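道场过节，后厨那点事：我攒下来的小窍门

又到了准备节庆供餐的时候，群里好几个新来的师兄师姐问我厨房怎么弄，我索性把这些年记在本子上的东西敲出来，省得每次翻聊天记录翻得眼花。我在我们Flastisville的禅修中心后厨帮忙，平时吃饭的人不多，一到四月的庆典就不一样了，去年光星期六中午那一顿就坐了60位，锅都不够用！

先说米饭。大锅饭最怕底下糊、上面夹生。我的做法是米提前泡2个小时，沥干再下锅，水开了以后转小火，中途千万别揭盖（我知道你忍不住，我也忍不住，后来就在锅盖上压了块湿毛巾提醒自己）。关火之后再焖一会儿，用木铲从锅边往中间翻松。要是真糊了，别使劲刮，把上面的好饭轻轻舀出来换个盆，糊锅里倒热水加一勺小苏打泡着，吃完饭再来洗，一推就掉。

豆子也是提前一晚泡。鹰嘴豆泡开以后个头大得吓人，盆一定选大号的，我第一年用小盆，早上进厨房看见豆子爬得满台面都是。盐最后放，早放了皮硬，煮到天黑都不软。

供水果有讲究。苹果梨子洗完要彻底擦干再摆，带着水珠摆一上午，底下那层容易烂，还会把供布洇出印子来。香蕉单独放，别跟别的挤在一块儿，熟得太快。葡萄整串冲洗，别摘下来洗，等法会结束分给大家的时候再拿剪刀剪成小串，拿着方便，小朋友也不会抢。

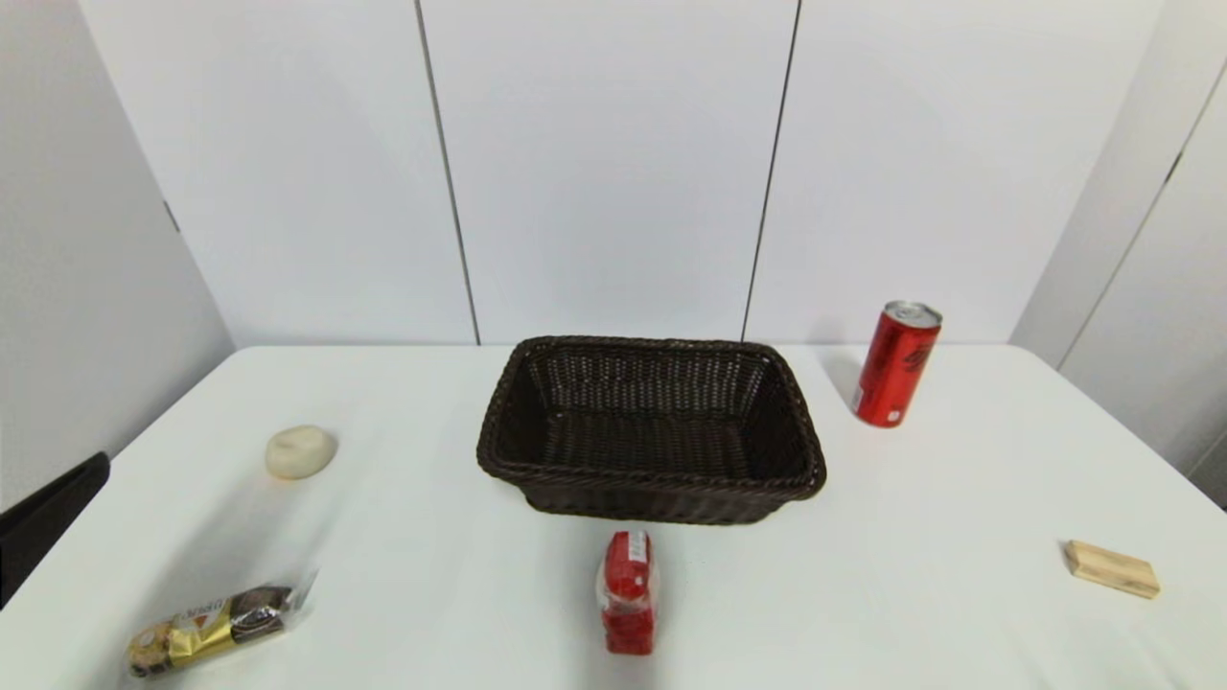
再说藤编、竹编这类篮子，我们装供果、装花瓣、装经本都用它，最烦的就是缝里积灰。别拿水冲！我用的是旧牙刷和化妆刷，干刷一遍，再拿拧得很干的布顺着纹路擦，最后放在通风的地方阴干。太阳底下暴晒会发脆，提手那里最先断。存放的时候里头塞几张旧报纸，篮子不变形，还吸潮气。要是已经有霉味了，白醋兑水喷一点点，晾透了再收。

花环的事得提一句。万寿菊早上串最好，花头硬挺，针过去不散。线用棉线，穿之前在蜡烛上拉一下，不打结，特别顺。串好的花环放进大盒子里，盖一层潮纱布搁阴凉处，傍晚拿出来还跟刚摘的一样。剩下的花瓣别扔，晒干了可以拌进香包里。

供灯的玻璃杯，残蜡怎么弄？别拿刀撬，我撬裂过两个，心疼死了。放冰箱冷冻室冻一夜，第二天倒过来轻轻一磕，整块就出来了，杯壁上剩的那点油用纸巾擦掉，再用温水加洗洁精洗。铜灯发黑的话，用柠檬蘸盐擦，擦完赶紧冲净抹干，亮得能照人。这个法子是Iara Ulloa教我的，她每年都来帮忙，铜器归她管，我们谁也不敢跟她抢。

桌布上滴了蜡油，先等它硬了抠掉大块，上下各垫一层厨房纸，熨斗调低温慢慢烫，纸吸饱了就换新的。姜黄印子最顽固，洗完趁湿挂到太阳底下晒，颜色会自己淡下去，多晒两回基本看不出来。 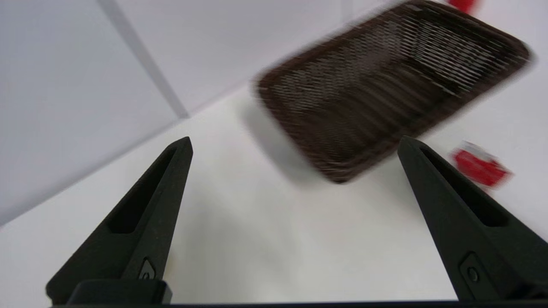 小细节，近看。

分餐这一块，我的经验是夹子和勺子各管各的：饼和炸物用夹子，豆汤和饭用勺子，每个盆前面固定放一把，勺柄上缠一圈彩色胶带，红的归红盆，绿的归绿盆，洗完收回来一眼就能对上。汤勺选1000毫升保温壶也能伸进去的那种长柄，添汤的时候不烫手。

茶呢，大桶奶茶煮好以后先过滤再装桶，茶叶留在里头越放越苦。姜不用削皮，洗干净拍碎就行，豆蔻要先敲开，整颗扔下去等于没放。糖少放一点，旁边摆一罐让大家自己加，老人家会谢谢你的。

还有就是贴标签！含坚果的、含奶的、纯素的，拿硬卡纸写大字，立在盆前面。我习惯提前一天晚上把12张卡片都写好，用橡皮筋捆着放在围裙口袋里，第二天忙起来根本没空找笔。

收尾的时候先泡锅再扫地，抹布当天煮一遍晾起来，砧板立着放。剩饭摊在平盘里凉得快，早点进冰箱，第二天炒一炒又是一顿。上回有人把整桶豆汤留在灶上过夜，第二天一掀盖那个味道哟……

谁家有更好的洗大油锅的办法，快留言告诉我，我那口锅到现在锅耳朵边上还有一圈刷不掉的黑。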